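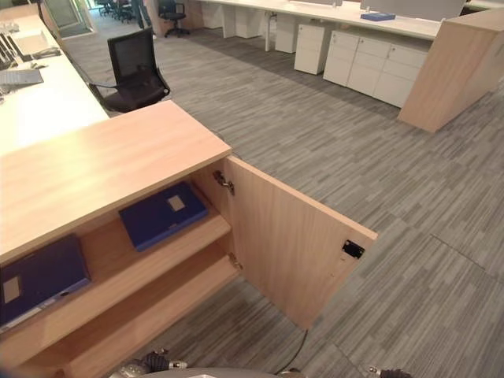
Entry 4: Strachan handling package, office cabinet trial

Location: Stasamgate, open-plan floor. Month: May. Entered by Lorena Durán.

Purpose. Aninow has been asked to advise on whether the Strachan handling package, offered by Kavbridge as an add-on to a two-armed platform, should go forward to a paid evaluation. The offer covers the grasp library, the shelf and door routines, and remote support during business hours. This entry concerns the filing task only.

Setup. The oak cabinet at the end of the desks was used, doors open. Dark blue binders were stored flat on the shelves. The furniture was left in its normal place and the office remained in use. Door opening was not part of today's work and should not be credited to the package on the strength of this entry.

Settings. The supplier's default grasp profile was loaded first. Approach speed was then reduced one step at the request of Octavio Carrasco, and it is to stay there until the shelf routine has been reviewed. The controller log holds 1000 entries before it overwrites, so it must be exported at the end of each block. The first export is saved as Strachan-31.

Remarks on the task. A binder lying flat gives the fingers very little to hold. The supplier's document assumes that the object stands upright with its spine outward, and the flat case is covered in a single paragraph. Thin items on the cabinet top raise the same difficulty. Sliding the item toward the front until part of it overhangs is the method the supplier recommends, and it is the one we intend to score. The criteria should state how much overhang is allowed before an attempt is stopped.

The inside of the open doors also needs attention. The hinges project into the opening, and the planning model we received represents each door as a plain panel. A corrected model has been requested from Kavbridge.
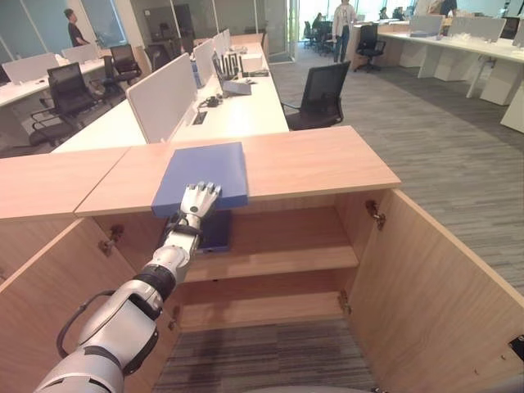 Ineke Bakker asked that the overhang method not be accepted as a general answer, as it depends on a free front edge and will not serve on a shelf with a raised lip. She would like the supplier to quote separately for a suction option before any commitment is made.

Her request has been added to the list for Kavbridge. Facundo Salinas will send it with the question on license terms, as the offer does not say whether the grasp library may be used on a second platform.

Open items: corrected door model; written stop limit for overhang; price for suction option; license terms.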